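Nisel trial kit, bench notes, June, second week

Started 9:40. Same arm, same table, hand unit on the current firmware. Rivby want our comments before they renew the loan, and I would like to have something to say beyond "it looks nice", which is what went in the last entry.

What they are selling, for anyone reading this cold: the Nisel package is a hand, a mounting plate, a license for the grasp planner and a year of remote support. The brochure says it will tidy a tabletop of household objects "with no per-item setup". I have underlined that phrase in our copy, because everything depends on what they mean by setup. On the call they said scanning doesn't count. Setting grip force by hand doesn't count either, apparently. If both of those are free then I could claim no setup for the old Cabrera gripper, and that one needed a full afternoon for a new shape of bottle.

Calibration first. The wizard failed at the plate check, passed on a restart, and gave an offset I didn't believe, so I did it again. The second offset disagreed with the first by 3 mm. The manual says to accept whichever comes last. I don't like that at all. Kept the second one, wrote both on the sheet inside the cupboard door.

Also: the release notes mention a "softer approach" in this firmware. I can't find a setting for it or any number attached to it. If anybody knows what changed, write it in the margin.

Warm-up runs were on single objects with plenty of space between them. No complaints, but any hand at this price should manage that, and the Rivby demo video is nothing but this, cut to music. I don't want us putting single-object results in the comparison table next to Cabrera unless the Cabrera column gets them too.

Then the mixed table. I kept the patterned cloth on for it. Rivby's guide recommends a plain matte surface, and I can see why they'd prefer one, but people who buy tidying robots own tablecloths. Wrinkles stay in as well. Markers and the mesh pen holder are the main target, the rest is there to get in the way or be picked later: snack can, shiny packet, carton, the long wrapped thing, the fake tulip.

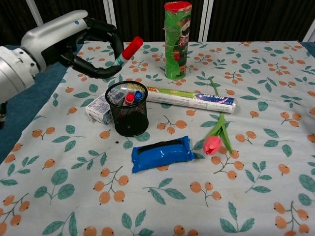
Mixed table, patterned cloth. Red-capped marker in the hand, mesh pen holder in front of it.

Notes on the markers. The planner is fond of a diagonal hold and I have yet to find out where it gets that from. The support page says the grasp is chosen for "task suitability", but for a marker going into a cup I'd want it upright, or a clear plan for getting it upright, and the log only shows the grasp score. It doesn't say which candidates were thrown out. Asked for the rejected list in the last email. Got a link back to the same support page.

The fingers: curved and jointed, fine for wrapping around a can, less obviously right for something as thin as a pen. Rivby say the geometry "adapts". I would like to see a contact reading before I repeat that to anyone. The joint angles are in the log, the contact values are blank in every row. Either the channel is off or it isn't in the trial license. Need to ask which, and get the answer in writing.

Mesh worries me too. The depth preview shows the side of the cup as a patchy thing with holes in it, and the confidence figure next to it reads high the whole time. I trust the preview more than the figure. Crinkly film is the same story - the preview goes speckled on the blue packet and on the wrapper, and the number hardly moves. Whatever that confidence is measuring, don't quote it in the report.

Log export fell over at 11:15. File came out with 19 columns and a header for fewer, so the import script choked. Patched the script to go by position for now. It will break again when they add a column, so don't build anything on it.

Price, while I'm here. The quote from Grarkham (they resell for Rivby in our area) covers up to 2 hands on one planner license. A third means a whole new license. There is a line for "object library refresh", billed yearly. If there's no per-item setup, what is the library for? Put this at the top of the questions list, above the contact channel one.

My view so far: decent hardware, too many claims on it that I can't check from the logs they give us. I wouldn't sign at this price. I'd take another month on loan if the contact data gets switched on.

To do
- repeat calibration from cold, both offsets on the sheet
- email Rivby: contact channel, rejected grasps, "softer approach"
- ask Grarkham what the library refresh pays for
- same mixed table with the Cabrera, same cloth
- plain surface run afterward, so they can't say we skipped it
- new batteries for the pendant, it was beeping again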